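Ticket 1216 – artificial flowers, pale blue
Status: waiting on supplier

Opened by customer, Jalden shop
We received 2 cartons from Udura. On one flower I found a small black dot on the petal, near the centre. The colour is the correct pale blue. Please advise if I can clean it.
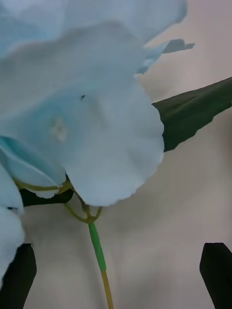

Reply from support
Please try a dry soft brush first – no water on the petals. If the dot stays, we will ask Udura for a replacement.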